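Miden Table Layout Study: Final Report
Course project, Storage and Small Furniture
Submitted in November

1. Background

The Miden project looks at how small household items can be kept on a single table without the work surface filling up. The first phase dealt with drawer inserts and is covered in a separate report. This report covers the second phase, in which a wire shelf unit and one loose basket were used on a plain white desk.

The original plan was to work in the Hagedorn building, where the tables are deeper. The room was reassigned before the phase started, and the layouts had to be redrawn for a shallower surface. Two layouts that needed a second shelf unit were dropped at that point.

2. Materials

The desk has a rectangular white top and white metal legs. It stands against a white wall, so items can be reached from the front and, with less comfort, from the open side. The corners of the top are rounded. An item set very close to a corner has less support than the drawing suggests, and the drawings were corrected for this after the first layout.

The shelf unit is black wire mesh with wooden shelves and an open front. The lower shelf sits close to the tabletop. The wooden panel matters more than expected. On bare mesh, small items tip when an edge catches in a grid opening. On the panel they stay as placed.

The basket is yellow plastic, shallow, with perforated sides and a scalloped rim. It was chosen over a solid-walled tray of similar size because the contents can be checked from the side. The test items were a red toy strawberry and a yellow toy banana. Toy fruit was used so that shape and size would stay constant over the whole phase – real fruit softens and changes the way it rests.

An enclosed bin from the Fakton range was considered and rejected on depth. The Zendotel catalog lists a lower unit that might have worked, but it was out of stock.

3. Method

Seven layouts were tested. Each layout fixed three positions: the basket, the strawberry and the banana. The shelf unit was kept toward the back of the table. Positions were measured from the front edge of the tabletop and from the nearest side edge.

Each placement was recorded as one line in the log, with the start position, the end position and a remark if anything moved that was not meant to. The log holds 127 placements. Of these, 9 were left out of the comparison because the start position was missing or illegible.

A placement was considered clean if the item came to rest inside its marked area and no other item shifted. Time was not measured. An early version of the log had a column for it, but the values depended too much on who held the watch and the column was removed.

4. Results

4.1 Basket on the lower shelf

Putting the basket on the lower shelf frees the most tabletop. The rim has to clear the sides of the unit, and this is the main source of trouble. When the basket goes in at an angle, the scalloped rim touches the mesh and the unit shifts. Straight insertion from the front gave clean placements in most cases.

The position is less useful when the basket is being filled. The shelf above limits the height available, and a long item such as the banana has to be turned before it goes in.

4.2 Basket in front of the unit

With the basket on the table just in front of the unit, loading is simple and the rim is clear on every side. The cost is surface area. The lower shelf is also blocked for as long as the basket stands there, and anything kept on it can only be reached over the rim.

The strawberry tended to come to rest against a wall of the basket instead of near the middle. This has no effect on storage, but it made the end position harder to record, and the marked area inside the basket was enlarged after the second layout.

4.3 Loose items on the table

The row layout, with the basket and both items side by side, was the easiest to set up again from the drawing. Gaps between items could be judged by eye. The banana needs more room than its length alone indicates, as the curved body can rotate when it is put down. A gap equal to the width of the strawberry was enough.

Figures 1 to 4 show basket and item positions on the desk.

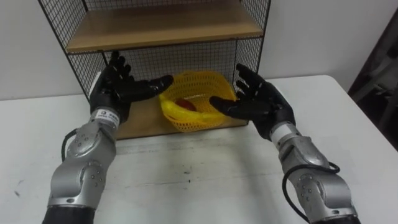

Figure 1. Basket on the lower shelf of the wire unit.
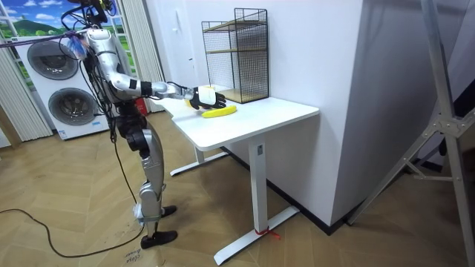
Figure 2. Banana lying on the desktop. 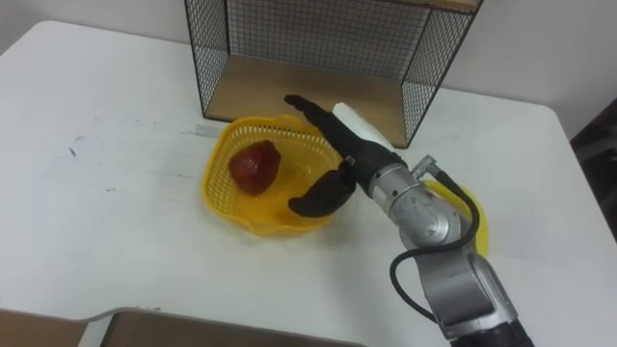
Figure 3. Basket in front of the unit with the red item inside.

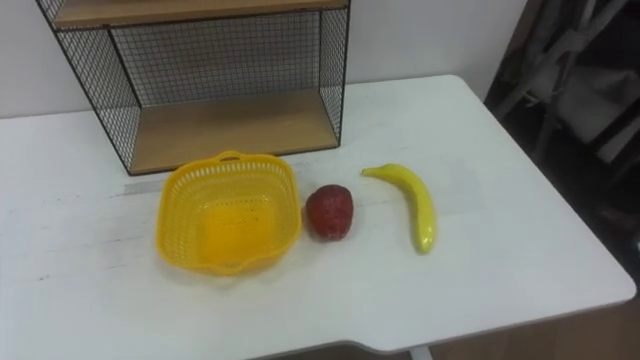

Figure 4. Row layout: basket, strawberry, banana.

5. Discussion

No single layout was best for both filling and storing. The shelf position is suited to a basket that is already full and will stay put. The front position is suited to a basket in use. A workable routine is to fill the basket on the table and then slide it straight back onto the shelf, which requires the area directly in front of the unit to be kept clear.

The project brief asked for a layout that would hold up over 1,000 placements. The log is far short of that number, and the results should be read as a comparison between layouts only. Wear on the basket rim and on the wooden panel was not assessed.

Two points should be changed if the phase is repeated. Position marks should be made with one type of tape in one color, applied before the first placement. The shelf unit should also be fixed to the table or given rubber feet, so that contact with the mesh does not change the reference position for later entries.

6. Remaining work

The drawings for the row layout still show the old corner dimensions and need to be replaced in the appendix. The log will be retyped with one naming scheme for the items, as "berry" and "strawberry" are both used in the early pages.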